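3.2 Course Setup and Student Tasks

The course ran for 15 weeks in the spring term and was taken by 22 undergraduates working in pairs. Most had written some Python before, but few had worked with a robot of any kind. Each pair was given one tabletop task in the Kitemach simulator and was asked to teach it to a two-armed robot, first by driving the arms themselves and then by training a policy on what they had recorded.

Students wrote their own task files. A task file names the objects on the table, the area in which each may start, and the test for success. We supplied a small library of household objects and left the choice to the pairs. Several first drafts placed objects too close together - the hands are wide, and a grasp that looked easy on paper often pushed a neighbor aside. Most pairs moved their objects at least once before they began recording.

Recording took place in the Ultau lab during open hours, with a limit of 30 minutes per booking. Over the term the class saved 2,427 episodes. Each was marked as a success or a failure by the pair that recorded it, and failures were kept. Figure 4 shows the workspace of a fruit task with the right hand at the mat and the left hand raised over bare wood.
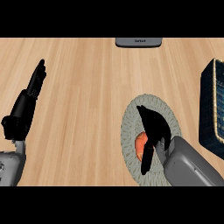 Figure 4. Simulated tabletop with two arms, a round woven mat and a blue basket. Source: Kelmendi course archive.

Tasks of this type can be done with one arm. We still required pairs to record both, so that all episodes had the same format and could be pooled for the final assignment. Some pairs parked the idle arm in a fixed pose at the start of every episode, while others let it drift. The effect of this choice on the trained policies is taken up in Section 4.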